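Plesska Open Day: Assembly Cell Gallery

The Prurkasar workshop opened its assembly hall to visitors on Tuesday, from 10 a.m. until late afternoon. The main demonstration was the Besera cell, a single-arm station that builds desktop computers from kitted parts. Groups of up to 15 were admitted to the rail at a time. Each session covered kitting, part presentation and a partial build, followed by questions at the control desk.

The kits are prepared by hand at a side bench. One tray carries the parts for one machine, and every part has its own molded support, so the arm works from taught positions and uses the wrist camera for final correction. Tray geometry is on its fourth revision. The Negi controller stores a separate pick file for each tray type; 6 were loaded for the day.
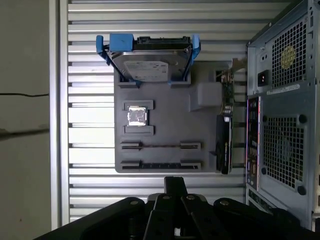
Parts tray on the slatted bed, computer case at right. The hard drive stands upright in gray supports with blue mounting parts; the processor lies between two brackets.

Memory modules and expansion cards are presented on edge to give the fingers two clear faces. The processor is the most demanding part on the tray. It is gripped by its sides at reduced force, and the approach speed is limited to 4 percent of the maximum. Visitors asked several times about cable routing. Cables are outside the scope of the present cell and are fitted at the next bench.

A full cycle is programmed at 19 minutes. Sessions used a shortened program covering the memory and the expansion card only, with the case left on the bed between groups.

Drawings of the tray supports are available from the Plesska front office on request. The next open day is planned for January and will include the cable bench. Safety shoes are required beyond the yellow line; loan pairs are kept at the entrance.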